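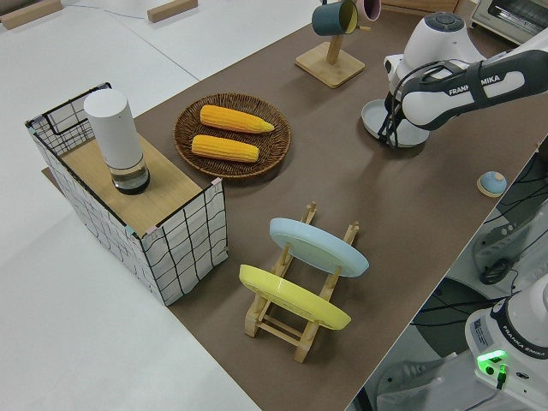

Figure 8. Fabric storage basket with a light wooden board laid across the top; round woven tray in dark brown wicker.

Section 2. Fitting, levelling and loading the Brosemier pantry unit

2.1 Before you begin

This section applies to the freestanding Brosemier pantry unit in both the narrow and the wide version. It assumes that the parts have been checked against the packing list in Section 1 and that the side frames, shelves and back panel are undamaged. If any part is missing or marked, do not begin assembly. Contact the supplier and quote the number printed on the carton.

The assembled unit is 200 cm high. It must be fixed to a wall in every case, including where it stands in a recess or between two other pieces of furniture.

Two adults are needed to raise the unit. The remaining work can be done by one person.

You will need:

a cross-head screwdriver
a spirit level
a tape measure and pencil
a drill, with a bit suited to your wall
wall plugs and screws suited to your wall (not supplied)
a soft blanket or flattened carton to protect the floor

CAUTION: The wall fixings are not supplied because walls differ. Fixings made for brick will not hold in plasterboard. If you are unsure what your wall is made of, ask a qualified tradesperson before drilling.

2.2 Choosing the position

1. Select a section of wall that is dry and free of pipes and cables. Use a detector to check the area behind the upper rail.

2. Measure the floor at both ends of the chosen position. The adjustable feet allow for a difference of up to 8 mm. If the difference is greater, the floor must be made good or another position chosen.

3. Allow a clear space in front of the unit so that the doors can be opened fully and a person can stand at the shelves without blocking a doorway.

4. Do not place the unit directly beside a hob, oven or radiator. Heat will shorten the life of dry goods and may cause the door edges to lift.

Note: Skirting boards need not be removed. The side frames are cut back at the foot to clear most skirting. Where the skirting is deeper than the cut, fit the spacer blocks found in the bag marked C between the upper rail and the wall.

2.3 Assembling the frame

1. Lay the blanket or flattened carton on the floor. Place the left side frame on it with the drilled face upwards.

2. Press the wooden dowels into the end of the base shelf by hand. A dowel that will not enter by hand should be turned gently, not struck.

3. Stand the base shelf in the left side frame and tighten the cam fittings until they stop. Do not use a powered screwdriver for the cams.

4. Repeat with the middle fixed shelf and the top shelf. Check that the finished edge of each shelf faces the front.

5. Lower the right side frame on to the exposed dowels. Begin at the base and work towards the top. Tighten the remaining cams.

6. Slide the back panel into the groove from the top end. If the panel binds, the frame is out of square. Measure both diagonals, ease the frame until the measurements agree, and try again.

7. Screw the feet into the base. Leave them fully wound in at this stage.

CAUTION: Do not lift the frame by the back panel or by the middle shelf. Hold the side frames only.

2.4 Raising and fixing the unit

1. With one person at each side, raise the unit in a single steady movement and walk it back to the wall.

2. Place the spirit level on the base shelf, first from side to side and then from front to back. Wind out the feet as required. Check the level again on the top shelf.

3. Mark the wall through the holes in the upper rail.

4. Move the unit clear, drill the wall and insert the plugs. Remove all dust before moving the unit back.

5. Insert the wall screws through the rail and tighten them by hand. The unit should be held firmly but the rail should not bend.

6. Check the level once more. Tightening the rail can draw the unit out of true, in which case loosen the screws, adjust the feet and repeat step 5.

WARNING: A tall unit that has not been fixed can fall forwards and cause serious or fatal injury. Do not load the shelves or hang the doors until step 6 has been completed. Children should be kept out of the room during this work.

2.5 Hanging the doors

1. Clip the hinge arms on to the mounting plates, beginning with the top hinge. Each arm closes with a clear click.

2. Close both doors and look at the gap between them. It should be even from top to bottom.

3. To move a door sideways, turn the front screw on each hinge. To move it in or out, turn the rear screw. Make small adjustments and check after each one.

4. Fit the Grisel soft-close dampers if these were ordered. They are pressed into the round openings above the upper hinges and require no screws.

Note: Doors often settle during the first weeks of use. A second adjustment after a month is normal and does not indicate a fault.

2.6 Placing the movable shelves

The movable shelves rest on steel pins. Four pins are needed for each shelf, and all four must be pushed in to the collar.

1. Decide what is to be stored before setting the heights. Tall bottles and cereal boxes are best placed below the middle fixed shelf.

2. Insert the pins at the same height on both sides. Count the holes from the fixed shelf and not from the floor.

3. Lower the shelf on to the pins and press down at each corner. A shelf that rocks has a pin out of line.

The deepest opening available with one movable shelf removed is 47 cm. Do not remove the fixed shelf to obtain a larger opening, as it holds the side frames together.

2.7 Loading the shelves

Heavy items should be placed low and towards the back. Light items may be placed on the upper shelves. Spread the load evenly from side to side.

Loose packets are easier to manage in baskets, which can be drawn out and put back without disturbing the rest of the shelf. Measure the inside width before buying baskets, and allow room for the hinges. Rigid and fabric baskets are both suitable. Shallow trays may be used for jars and small bottles, and a raised rim will help to keep them together when the tray is moved.

Items that give off moisture, including freshly washed containers, should be dried fully before they are put away. Potatoes and onions need moving air and should not be kept behind closed doors.

CAUTION: Do not stand on the base shelf or hang bags from the door handles. Do not use electrical appliances inside the unit.

2.8 Care during the first month

Wipe the surfaces with a damp cloth and dry them at once. Scouring powders, bleach and steam cleaners must not be used. Spilt oil should be removed with a little washing-up liquid in warm water.

Leave the doors open for a short time each day during the first week to allow any smell from the packing to clear.

In March of each year, or at another fixed time that suits the household, check that the wall screws remain tight, that the shelf pins are fully home and that the feet still bear on the floor. Repeat this check after any work on the floor or wall.

2.9 Faults and remedies

Doors rub together: adjust the front hinge screws as described in 2.5.

Door swings open when released: the unit leans forwards. Check the level and wind out the front feet.

Shelf bows in the middle: the load is too great. Move heavy items to the base shelf.

Unit moves when a door is opened: stop using the unit, empty it and inspect the wall fixings.

Section reviewed by Armelle Charpentier, Product Documentation. Technical check by Houshang Hassanpour. Issued Jan 29, 2025.

Continue to Section 3, Optional drawers and door racks.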